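Subject: Re: Packing station supplies and handling of film, November schedule
From: Hevholm Stores and Packing Office
Date: August 7, 2024

On the question raised by the Korletey branch, the office wrote earlier:

> Members are asked to state whether dark film may still be used for
> small decorative goods, and whether scissors should be kept at every
> station or drawn from the supply desk. The Hevholm stock stands at
> 613 sheets. Please reply to the list.

The office thanks all branches for their replies and confirms the following.

Dark film may be used until present stock is finished. Sheets should be cut before the item is brought to the table, and creased sheets may be kept for inner wrapping. Each station will keep its own scissors, preferably with a bright handle, as these are easier to find on a dark work surface. Tissue remains the standard material for anything with a glossy finish.

Scissors with a yellow handle and a creased sheet of dark film; a pale lavender egg shape with white tissue on top:

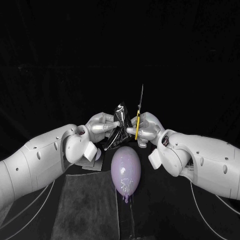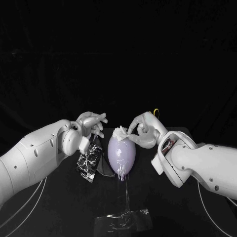

Branches that pack for the Skirex fair should order tissue early. Orders are accepted in bundles of 60, with a limit of 4 bundles per branch, and should reach this office before the first week of November. Rounded items are to be wrapped singly and placed in divided boxes - loose filling alone is no longer accepted by the Sonuvton depot. Labels go on the outer box only.

Questions concerning box sizes should be sent to the list under a separate subject line.

Hevholm Stores and Packing Office

Recent messages on this list
Divided boxes: revised sizes
Sonuvton depot: delivery hours
Skirex fair: table covers
Return of unused labels
Korletey branch: tape order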